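Sticky cutting board after oiling, can it be saved?

Nuwan Patwary
Posted May 22, 2026

Hello everybody. I moved to Moffat and bought a wooden cutting board with a groove. I put sunflower oil on it 3 times, one coat each evening, because my mother did this with her spoons. Now the surface is sticky and smells old. I washed it with hot water but it did not help. Must I throw it away?

Davina Ogilvie
No, please keep it. Sunflower oil goes rancid on wood. Scrub the board with coarse salt and half a lemon, rinse, and let it stand on its edge until the next day. Then use mineral oil, the food grade kind, a thin coat, and wipe off what stays on top. Clean the groove with an old toothbrush, the sticky oil collects there. If it still smells, sand it lightly and repeat.
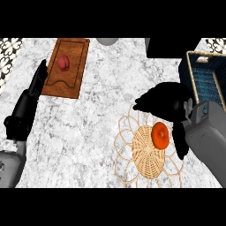

Reddish-brown board with a groove, on marble.

Boonmee Sitthichai
I only use soap and never oil. My board is fine.

Nuwan Patwary
Thank you Davina, I will try the lemon first. Is the mineral oil from the pharmacy the same thing?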